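Driltden: questions we get about the method

What is Driltden?
A way of training a two-arm policy from a small number of demonstrations. Each arm learns from its own half of the data first, then both are tuned together.

How many demonstrations does a task need?
We used 40 per task. With 16, the arms still reached the right object but often got in each other's way.

Did you try it on other tasks?
Yes, 7 in total. Bagging and unbagging groceries was the hardest, and most of our failures come from it.

Why are bags so hard?
A plastic bag changes shape every time it is touched, so the policy rarely sees the same opening twice. Baskets keep their shape and gave us far less trouble.
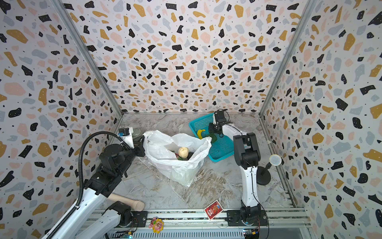
Joint tuning helped most when one arm worked at the bag and the other at the basket. Without it, both tended to go for the same item.

Can I get the code?
The training code is out. Nisha Bansal is preparing the data for release in January.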